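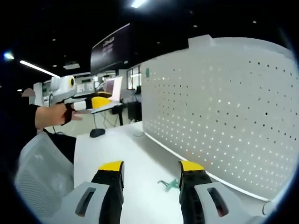
The white table and pegboard in the new workroom at Leltby.

**18 Oct 2022** – Leltby has opened its second shared workroom, a bench-and-pegboard space above the Khan hardware shop on Namcombe Road. Members can use it from this week.

The room was fitted out over 13 weeks, starting in July, at a cost of $1472. Most of that went on shelving and the pegboards, which stand upright along the worktables so that small tools can be hung within reach.

"People were spending half their night looking for things," said Lesego Nkosi, who organised the fit-out. "We wanted the hooks and clips to be easy to spot, so they're green."

The hooks can be moved to suit the job. Members are asked to put them back in their usual places before they leave, and to clear the tabletop for the next person.

White bins on the metal shelving behind the boards are for shared storage. Labels will be added once members have settled on what goes where. 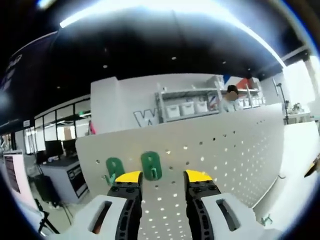 ## Opening hours and bookings

The workroom is open on weeknights until 9 pm. Bench bookings are made at the front desk, with a limit of two per member each week. Leltby has 51 members, and Kwaku Nutsugah is taking names for the waiting list. Spare hooks can be bought downstairs.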